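Mixing plate colors on a small table: who else does this?

Forum: Kitchen & Table > Everyday Dishes

plumjar
Posted 7:40 am

OK, I need to talk about dishes with people who care about dishes, because my family has stopped listening.

For years we had the full matching set, white with a thin gray rim, service for eight. It was a wedding present and it was perfectly nice and I never once felt anything when I opened the cupboard. Then in March we were down to five dinner plates and two of the soup bowls had chips, and when I looked up the pattern it was long gone. So I gave up on matching and started buying single pieces in whatever color I liked, and oh my goodness, I love setting the table now! I do it before I even know what we're eating.

My rules so far are pretty loose. Plates can be any color as long as it's a warm one. Bowls are either dark, white or clear. The table itself is light wood and I don't use a tablecloth, so the wood does a lot of the calming down.

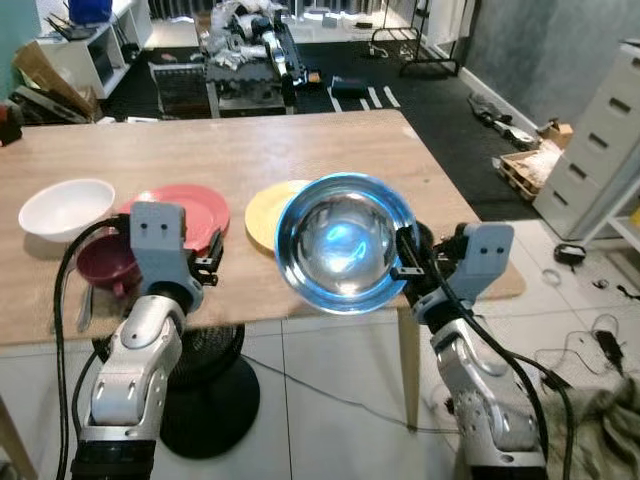 The red and the yellow next to each other were what sold me on the whole idea. I was afraid it would look like a preschool snack table, and then I put the maroon bowl with the red plate and it all went grown-up in a second. The clear glass bowl is the one I reach for most, though. Anything looks good in it. Cut oranges, plain rice, those sad little end-of-the-bag pretzels.

So who else mixes? And how do you decide when to stop buying? I have one shelf and it is filling up.

tilde_and_toast
Posted 8:15 am

Me, me, me! Eleven years of mixing. I started with a box of odds and ends from a church sale in Brotville and I still use most of it.

I like your red and maroon together a lot. People say not to put two reds side by side because one of them will look like a mistake, but if one is much darker it looks like you meant it. I do the same with blues.

For when to stop: I go by the dishwasher. If everything I own won't fit in one load plus what's on the drying rack, something goes to my sister.

Hajnalka Kun
Posted 8:52 am

Going to be the grump here. I tried this for most of a year and went back to plain white, and I was so relieved. Food looks like food on white. I made a beet salad and put it on a coral plate and you could not tell where the salad ended.

The colors are cheerful when the table is empty and you're standing there admiring it. Once there are four people and a pot and the ketchup, it's a lot.

plumjar
Posted 9:06 am

Ha, fair on the beets! I'd put those in the white bowl. That's why the white bowl gets to stay.

I don't get the "a lot" feeling, but there are only two of us most nights, so the table never gets that busy.

orchard_lane
Posted 9:30 am

Somewhere in between you two. I have white plates and colored bowls, and it's the best of both. You get the pop when you stack them and the plate underneath keeps quiet. If you ever get tired of the red and yellow plates, try it the other way around before you give it all up.

Question about the glass bowl. Do you put hot soup in it? I cracked one that way and I've been nervous ever since.

plumjar
Posted 9:41 am

No, never soup. Fruit, salad, cereal, yogurt. Soup goes in the maroon one, and it looks wonderful with anything creamy. Potato leek in a dark bowl, try it!

Ildikó Sipos
Posted 11:20 am

I sold tableware for a long time at a little shop in Furham and I have to stick up for mixing. The customers who came back happiest were the ones who bought one bowl at a time. The big boxed sets came back with a missing cup and a long face.

Two things I used to tell people. Keep the sizes alike even if the colors aren't, or your stacks will wobble. And lay the pieces out on your own table in the evening, with your own lamp on, before you take the stickers off. A yellow that's lovely in the shop window can go green on you at supper.

Hajnalka, I do agree about beets.

Hajnalka Kun
Posted 11:34 am

Thank you. I'll take it.

And the size thing is what did me in, now that I think of it. I had three bowls that were all supposed to be cereal bowls and none of them would sit inside another. I had to keep them side by side and lost half a shelf.

tilde_and_toast
Posted 12:10 pm

Oh, the stacking! I disagree a tiny bit with Ildikó there. I like having a few different sizes, I just put the biggest on the bottom and live with the lean. My glass ones go on top where I can see them, with a folded paper napkin in between so they don't clink.

bertie870
Posted 1:25 pm

Can I ask about placemats? I bought a beige woven one and I can't decide if it goes under the plate or if it just makes everything look smaller. Light table here too.

plumjar
Posted 1:48 pm

I like beige! On a light table it hardly shows, so the plates still get to be the stars. I'd only put it at one end, for the bread or a hot dish, and leave the plates right on the wood. But I'm a bare-wood person and my husband wipes up after me, so take that as you will.

orchard_lane
Posted 2:05 pm

Under the plate for me, every time. Forks are loud on a bare table, and I have a kid who drums.

bertie870
Posted 2:31 pm

Trying it at the end tonight with the bread on it. I also pulled out a green bowl I'd forgotten I had. Is green allowed with red and yellow, or is that a traffic light?

Ildikó Sipos
Posted 2:50 pm

Allowed! Make it a dark olive if you can, and put it next to the yellow.

Hajnalka Kun
Posted 2:58 pm

It's a traffic light.

plumjar
Posted 3:15 pm

I vote olive. Please tell us how it looks once supper's on, and what you put in it!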